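Chapter 10
Showing a Robot a Task

An operator can teach a robot arm in two common ways. In hand guiding, the operator holds the arm and moves it through the task while the controller records each joint position. In remote control, the operator works from a separate station, and the arm follows. Both methods produce a demonstration, the basic unit of study in this chapter.

Section 10.1 compares the two methods using the shelf exercises developed at Lernmont by Sabine Baumgart and Amado Dumlao. Section 10.2 covers the recording of demonstrations in simulation. Students should review joint limits and gripper control before they begin. Terms set in bold are defined in the glossary.

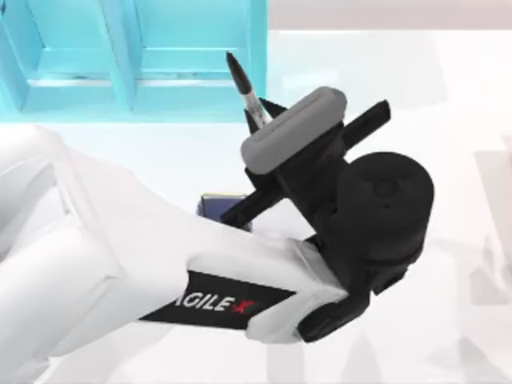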